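4. Connecting Prunley to your accounts database

Before you begin, close all open sessions of Prunley. The first connection must be made by a user with administrator rights.

4.1 Open Settings, then Connections, and press Add.

4.2 Type the server name and the port. The standard port is 2815.

Note: If your company uses the Leblanc gateway, please ask your IT department for the port.

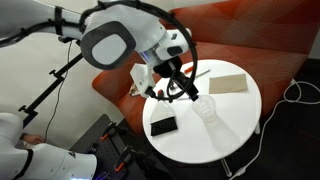
4.3 Choose the ledgers which you want to import. Up to 20 ledgers can be selected at one time.

4.4 Set the waiting time to 600 seconds and press Test. When the test is passed, the Save button becomes active.

Caution: Do not press Save two times. The second press makes a duplicate connection, and it must be deleted by hand.

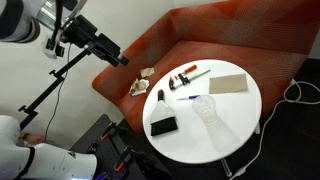

Fig. 2: Round table with bar clamp and sandpaper

4.5 Log out and log in again. The imported ledgers are shown in the left menu.

If the menu stays without ledgers, write to Renu Negi at the Reller help desk and attach the connection log.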